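Subject: Re: [sim-manip] Taltow household asset kit – worth the license?
Date: February 2019
List: sim-manip

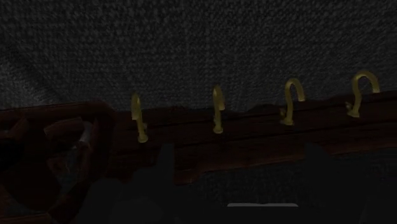 We have had the Taltow kit under evaluation since October, with the Pollow physics front end and the wrist camera view turned on for every run. Replies are inline. The short version is that we will renew, but for fewer seats and without the lighting pack.

> We are looking at the Taltow household kit for a grasping
> project. The catalog lists 700 assets, and the sales page
> says all of them are "contact ready". Before we ask for a
> quote:
>
> 1. Are the collision meshes usable as shipped?

Partly. Boxes, jars, trays and most of the cookware went straight in. Anything with thin curved parts needed work. The coat rack is the one we spent the most time on: wooden rail, brass-yellow hooks, openwork carving at the end. The shipped collision mesh was a convex decomposition with the hook openings filled in, so a fingertip that should pass inside the bend stops in mid-air instead. We re-ran the decomposition at a finer setting and ended up with 46 hulls for the rack. After that the openings were open. The carved section is still closed in our version, and we left it that way because none of our tasks touch it.

If your project includes hanging things on hooks, or taking them off, plan to redo those meshes yourself. The kit's "fine" preset does not fix it. It subdivides the flat parts of the rail and leaves the hooks as they were.

> 2. How is the rendering? We train from images and do not
> want to retune every material.

The geometry holds up well at close range. The hooks are properly rounded, with the small nubs near the base modeled as real geometry, and the carving has depth. Materials are less even. The woven background surface carries a dense pattern that gets harder to read in low light, and I would not use it as a source of trackable features without checking your own exposure first.

The default lighting is too dark for a wrist view. With the stock preset the gripper renders as a near-black silhouette, and dark wood behind it gives you very little separation along the lower edge of the rail. We kept a share of dark views in the training set on purpose. For evaluation we replaced the preset with our own two-light setup. The separate lighting pack did not help us. It changes the color temperature and leaves the intensity alone.

> 3. Does the gripper model matter much? We would be using
> the Nokwood two-finger model, not the one Taltow ships.

It matters for occlusion more than for contact. From the wrist the fingers and palm can take up a large part of the lower image, and how much depends on where the camera is mounted. Taltow's sample configs assume their own mount. We tried the Nokwood model with those configs and the camera ended up inside the palm geometry. Set the transform by hand and save it in the robot file – if you put it in the scene file it is overwritten on the next asset update.

Contact parameters carried over without trouble. We use 200 solver iterations for hook tasks and 70 for everything else. Below 70 the fingertips start to sink into thin parts.

> 4. Support?

Tickets are answered, slowly. The hook mesh problem was acknowledged and is still open. Lozano resells the same kit with a conversion script, and their script handled the unit scaling better than the Taltow importer did. It does nothing for the collision meshes. If you already buy from Lozano, get it there. The assets are the same files.

> 5. Anything you would ask for in the contract?

Ask for the source meshes. The base license gives you the render mesh and the decomposed collision mesh only, and we had to build our hulls from the render mesh, where the hook bases overlap the rail. That had to be cleaned up first. Also ask whether reworked collision meshes can be shared with other licensees. Our reading of the terms is that they cannot, so I am not attaching ours.

I can post the decomposition settings and the camera transform if there is interest. Both are our own and not covered by the license. One caution on the settings: they were chosen for parts the size of a coat hook, and on large flat furniture they produce far more hulls than you need and slow down the broad phase.

We have not tested the kitchen appliances with moving doors. If anyone on the list has, I would like to know whether the joint limits are set or left at the importer defaults.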